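Best matte white for a desk top?

potar_bench
Joined: August
Posts: 531

I'm redoing an old work table and want it plain white, no grain, no shine. The shop in Bolledbridge wants 400 for a new top, which seems like a lot for something flat. Has anyone here just painted theirs?

mazza77
Painted mine two years ago and regretted it by spring. Every mug leaves a ring. Pay the 400 and be done with it!

lumunau_kate
Disagree with mazza. Paint is fine if you let it cure – I gave mine three weeks before I put so much as a pencil on it. Two thin coats, sand with 400 grit in between, then a matte clear coat. No rings so far, and I drink a lot of tea.

mazza77
Three weeks without a desk though? Some of us have to work on ours lol

potar_bench
I could live with three weeks. What about glare? My wall is a light grayish white too and I'm worried the whole corner will feel like a dentist's office.

gluepot
Matte kills most of the glare. I went white on white and love it (my wife says it looks unfinished, so there you go). Shadows come out really soft on it. I'd skip the clear coat, it always ends up shinier than the can says.
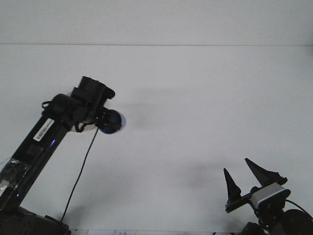
I did go over mine with 1000 grit at the very end, very lightly, and that took the last bit of sheen off. Wipe the dust away before you judge the color.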